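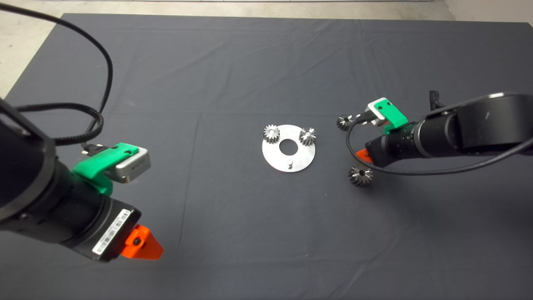 Corinne Tasker
Maintainer, Podstead meal logs

Podstead: weeknight cooking logs from family kitchens

README and data card, one file. Used to be two and they kept disagreeing with each other. If something in here doesn't match the CSVs, believe the CSVs and open an issue.

What it is

Logs of who cooked what, on ordinary evenings, in homes with at least one kid under the roof. One row per meal. Families wrote down the dish, who did which part of it, how long it took, what it cost them more or less, and whether it got eaten. Takeout and restaurant nights are in there too, as their own row type, since half the point is seeing when people give up and order a pizza.

148 households signed up. 91 kept going to the end. Both groups are in the files, see the completed column.

All of them live in Fladow or Plirach. Neither is a big place. Don't use this to say anything about how a whole country eats.

Quick start

Grab meals.csv and households.csv. Join on house_id. That's enough for most questions.

There's a sample.csv with 1,000 rows if you only want to look around or test a script. It's a random pull from meals.csv, so some households barely show up in it. Don't compute per-family anything from the sample. People keep doing this.

Files are UTF-8, comma separated, header on the first line. Quotes around any field with a comma in it. If your spreadsheet turns ingredient amounts like 1/2 into dates, import the column as text. Not fixing that on our end.

Files

meals.csv - the main thing, one row per meal
households.csv - one row per household, family size, kid age bands, stove type
tasks.csv - one row per person per meal, who chopped, stirred, washed up etc
dishes.csv - cleaned up dish names and the groups they were put in
sample.csv - see above
CHANGES.txt - what it sounds like

Columns in meals.csv

meal_id - unique, no meaning in the number
house_id - joins to everything
week - study week, not calendar week
row_type - home, leftover, takeout, out, skipped
dish_raw - exactly what the family typed, spelling and all
dish_id - joins to dishes.csv, blank if we couldn't work it out
minutes_active - hands-on time, their own guess
minutes_total - including oven time, rising, resting
cost_band - low, middle, high. Families picked the band themselves
eaten - all, most, some, refused
note - free text, 80 characters max, cut off by the form and not by us

Blank means they didn't answer. Zero means they wrote zero. Please don't fill the blanks with zeros and then write to say the averages are odd.

tasks.csv

The file most people come for. Every meal got a little grid: planning, shopping, prep, cooking, baking, setting the table, clearing, dishes. The family ticked who did each one. Roles are adult_a, adult_b, teen, child, other. Adult A is whoever filled in the signup form. That's all it means. Not head of household, not main cook, not mom. We do have gender for adults who wanted to give it, it's in households.csv, lots of blanks.

Several people can be ticked for one task. A child "helping" with pancake batter counts the same as an adult doing the whole batch alone. We talked about adding an effort score and the test families hated it, so there isn't one.

Baking is split out from cooking because the first round lumped them together and it hid the kids almost completely. Younger ones turn up for cookies, muffins, bread rolls, anything with a bowl to lick. They're mostly missing from stews and stir fries. Once the two were split you could see that.

How it was collected

Paper booklet on the fridge or the Leka form on a phone, their choice. Some families swapped halfway, the source column in households.csv says mixed for those. Paper booklets were typed up by hand and read back once against the page.

Logging started in June. Warm weather, so early weeks are heavy on salads, grilling, cold pasta, corn. Less oven use. Anyone comparing early weeks with late ones should think about that before claiming that families learned to bake.

No one was told what to cook. There was a recipe leaflet for anybody who asked, mostly soups, flatbreads, a tray bake, a basic yogurt cake. If a household asked for it then leaflet is yes. Whether they ever opened it, no idea.

Cleaning

Light. On purpose.

Dish names are a mess and we left dish_raw alone. "spag bol", "spaghetti w meat", "red pasta" all go to the same dish_id. "Mac" is mac and cheese unless the note says otherwise. "Usual" is blank, becuase only that family knows. Casseroles are one group even though they have nothing in common but the dish they came out of.

Removed: names, street names, school names, anything medical in the notes. Allergies were kept as a yes/no on the household and nothing more. Where a note had a kid's name it now says [kid].

Times over a full day were checked by hand. Most were sourdough or a brisket and stayed in. 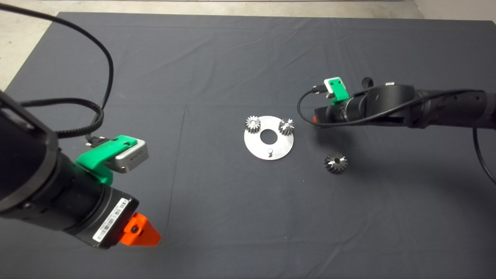

Round aluminum plate with two small gears, on dark cloth

Known problems

- Takeout is undercounted, almost certainly. People log when they're proud of dinner. Skipped rows go up as takeout rows go down in several households and we don't think those families went hungry.
- Active minutes are rounded. Big spikes on the quarter hours. Don't fit a fancy curve to it.
- Cost bands aren't comparable between families. One house's middle is another one's high. Within a household they're ok.
- Lunches sneak in. The form said evening meal. Some people logged a big midday meal on weekends and called it that. There is no flag for it.
- Leftovers: if the leftovers were turned into something new (rice into fried rice, roast into soup) some families put home and some put leftover. Both defensible. We didn't touch it.
- The dishes task was read by a few households as picking the dish. Found this very late. Those have dishes_flag = 1 in households.csv, drop them if washing up is what you're studying.
- The ones who stopped early are not a random bunch. Bigger families dropped out more. Check the completed column before you average over everything.

Good uses

Looking at how chores get shared around one meal. Planning a cooking class for parents and kids, what people make already, what they avoid. Menu ideas on a budget, if you stay inside one household. Teaching, it's a nice messy set for a first course in data cleaning and students like reading the notes.

Bad uses

Nutrition. There are no portions, no weights, no brands. A row saying "lasagna, eaten: most" can't tell you what anybody took in. Also not for scoring families, or for saying which parent is doing it right. Please don't try to work out who anyone is either. These are small towns and a strange enough dinner is practically a signature.

Questions we get

Can I get the scanned booklets? No. Too much handwriting, too many doodles with names on them.

Are there recipes? Not in the files. Dish names only. The leaflet isn't ours to share, it was printed locally.

Why is there so much chicken? They ate a lot of chicken.

Can I merge this with my own log? Sure, if your columns match. Keep a column saying which rows are yours. The blank tasks grid is at the bottom of dishes.csv, yes that's a silly spot for it, it will move.

My kid wants to keep a log too. Great! Print the grid, stick it on the fridge, let them do the ticking. The households where a child held the pencil had the most complete weeks, going by the typed booklets anyway.

Terms

Free for teaching, research, home use. Say where it came from, Podstead meal logs is enough. Selling it on, ask first. If you fix dish names send the fixes back, would be a huge help, the blank dish_id rows are the biggest job left and I only get to them in the evenings.

Changes in this version

Baking split from cooking in tasks.csv. dishes_flag added. Two households taken out at their own request, ids not reused. Spelling fixed in the dish groups (there were two kinds of "caserole"). Note field checked again for names.

Still to do

Second pass on blank dish_ids
Move the grid to its own file
Write something proper on how the completed households differ from the rest
Lunch flag, maybe, if it can be guessed from the notes

Last edited December 22, 2021. In a rush before the holiday so links may be off, will check them when I'm back.

6 shares | 2 comments

Contact: use the issues page | © Podstead | Back to top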